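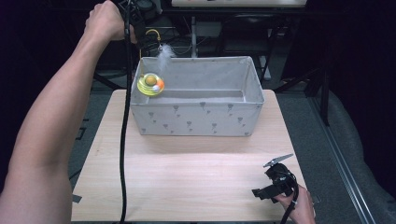
Photo: Flilloten workshop notebook, own picture

Entry 144. Fabric box, round track toy, feather wand

Continues the packing notes from last December. The question then was whether the pet shelf could go over from lidded crates to open fabric boxes. It was left unanswered when the shelf was moved to the Seta room. Picked up again today with the pale grey box, the one with the small dark print on the front.

Box first. Soft sides, no lid, open top. The rim sags slightly. The same was noted in December on the plain version and put down to the box having been stored folded. I no longer think that covers it. This one had been standing open on the shelf for 144 hours with nothing in or on it and the rim was no straighter at the end. I would now say the stiffener stops short of the hem, so the last bit of wall is fabric only. To check: unpick one corner of a spare and look. Do not unpick the one in use.

The sag matters for one reason. The round toy gets parked on the rim at the corner, tilted, half in and half out, with the feathers standing up above it. It is the natural place to put it down when the other hand is busy. On a crate it would slide off. On the soft rim it stays, but the rim takes a set, and after that anything flat laid across the top rocks.

The wire is the real packing problem. It is curved and springy and wants more height than the box has. Methods tried:

Toy flat on the floor of the box, wire upwards. Wire stands well clear of the rim. Nothing can go on the shelf above. Rejected.

Toy on edge against the back wall, wire bent round to follow the wall. Fits, but the wire pushes the front panel outwards and the box will not sit square against its neighbour. Usable if the box is at the end of a row.

Toy flat, wire laid round the inside of the walls in one loop, feathers brought back to lie on top of the track. Best of the lot. Feathers are not crushed as long as nothing heavier than the mat goes on them. Takes two hands and a second attempt most times.

Wire off and stored separately. Tidy, and the pieces get parted within the week. Rejected on past experience.

Going with the loop. Start it at the left back corner and run it clockwise. Anticlockwise the wire works against its own curve and springs out when let go.

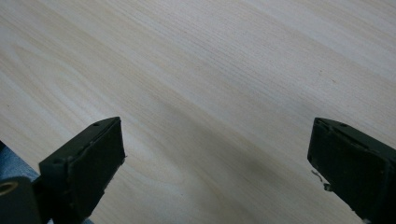 This page was last changed on July 18, 2025

Table. Worth recording separately, as every measurement in this entry was made on it. Pale top, long fine grain, straighter in some places and wavier in others. The grain is pleasant to look at and poor to work against. A pencil line drawn along it disappears; a line drawn across it can be found again. For the box footprint I used low-tack tape at the corners, set across the grain, and drew nothing.

Flatness checked with the long rule in both directions before starting. No light under the rule anywhere I would have worried about. The old trestle top had a dip in it that spoiled the first set of lean measurements, and those should be struck out of the December sheet if that has not been done.

Cleaning: damp cloth, then dry cloth, always along the grain. The Moroz spray leaves a film that lets the box creep when pushed. It is fine for shelves. It should stay away from this table. The bottle has been moved to the cupboard under the sink, so please leave it there.

Creep test, box loaded with 1000 g of sand in two bags, pushed at mid height on the short side. On the table cleaned with water only, the box leaned before it slid. After the spray, on an offcut of similar board, it slid at once with hardly any lean. Not a proper comparison, the offcut being smaller and held down with clamps, but the difference was plain enough to act on. Lean at the rim reached up to 40 mm before the base let go. Most of that is the wall folding and very little is the base lifting.

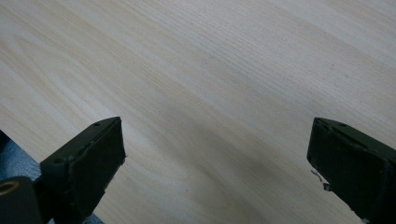 Debris under the base is the next thing to settle. A fabric base with a board inside it is more forgiving than a plastic one, but grit still works its way into the seam and then marks whatever the box is dragged over. I have been wiping the base each time the box comes off the floor and inspecting the top afterwards in side light. A pale surface helps a good deal with this. The tiny dark speck out on the open wood shows up straight away, and on the darker bench I would never have found it. It may be a small knot or it may be a bit of dirt, so the routine is to pass a fingernail over it first. If it moves, wipe. If it does not, put a ring of tape round it and leave it alone, otherwise the next person will scrub at it and dull the finish.

Same routine for the toy. The track collects fluff where the balls run and the fluff ends up on the table when the toy is turned over. Turn it over above the bin.

Sequence for packing the shelf box, as it now stands:

Wipe base. Set box square to the table edge, printed side towards you. Push the floor board down at all corners. Mat first if there is one. Toy in flat. Loop the wire. Feathers on top. Straighten the rim by pinching along it from the back to the front. Label on the short side, never over the print; the adhesive lifts the ink.

Unpacking is the reverse, except that the feathers should be held while the wire is released. It comes up faster than expected.

Labels: shelf code for this box is 501. The Sasell printer is out of the narrow tape and the wide tape does not stick well to fabric. A tied card tag works for now. I would be content to keep the tag permanently, as it survives the box being folded and the tape does not.
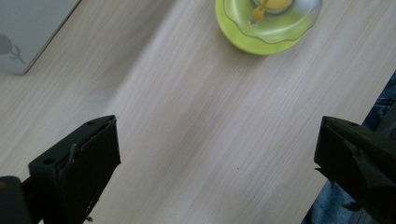 Section: Setting out and shelf order

Position on the table before packing. Box at the far left, standing directly on the wood, with the round green piece well off to the right of it and the near part of the top kept free for working. This suits a right-handed packer: left hand steadies the box, right hand brings the piece across. For a left-handed packer mirror everything, including the direction of the loop, and expect the wire to be awkward.

Keep a hand's width between the box and whatever is waiting to go in. Closer than that and the box wall catches the edge of the next item as it flexes. Further away and people start reaching over, and then sleeves get into it.

Glossy green surfaces show finger marks under the lamps. Cotton gloves were tried and dropped; no grip on the smooth curve. A wipe with the dry cloth as the piece goes in is enough.

Outstanding:

Spare box, corner seam, see above.

Strike the old lean figures from the December sheet.

Narrow tape on order or tags for good. Needs a decision before the lower shelf is done.

Repeat the creep test with the spray on a board of the proper size.

Try the loop with the longer wand. I doubt it will go round once without overlapping at the front, and if it overlaps the feathers will have to go underneath.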